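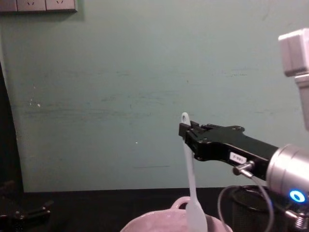 A white spatula and a pale pink bowl.

Visit to the Brunico Confectionery Works

In September, 14 members of the Regional Food Heritage Society visited the Brunico confectionery works at Mandagi. The party was received at the main gate by Ilse Cuypers, head of production, and divided into two groups for the tour.

The works opened in 1927 as a supplier of boiled sweets to railroad kiosks. Nougat was added after the purchase of the neighboring Bultov bakery, whose brick oven hall still stands and now serves as the packing room. The original delivery ledgers are kept in a glass case by the stairs, and members were permitted to consult two of them. The entries for almonds show that the company changed suppliers several times in its early years.

Production begins at 5 a.m., when the honey and sugar syrups are heated in separate copper pans. Egg whites are whipped in the adjoining room and combined with the syrups before the nuts are added. Ms. Cuypers explained that the soft nougat is cooked for less time than the hard variety, and that humid weather obliges the staff to adjust the final temperature. The finished mass is pressed between sheets of wafer paper and left overnight before cutting.

Members put a number of questions about the change from hand cutting to the present band cutter. The older method remains in use for the holiday assortment — a line of 6 flavors sold under the Bullico name — and the second group was able to observe it. The pistachio and the candied orange were offered for tasting. Opinion favored the orange.

The afternoon session dealt with labeling. The company is preparing new wrappers with larger type for the list of allergens, and drafts were passed around for comment. Several members asked that the drawing of the old oven hall be retained on the lid of the gift tin.

The Society thanks Ms. Cuypers and her staff for their hospitality. Members who wish to receive copies of the ledger pages should apply in writing to the Society's office.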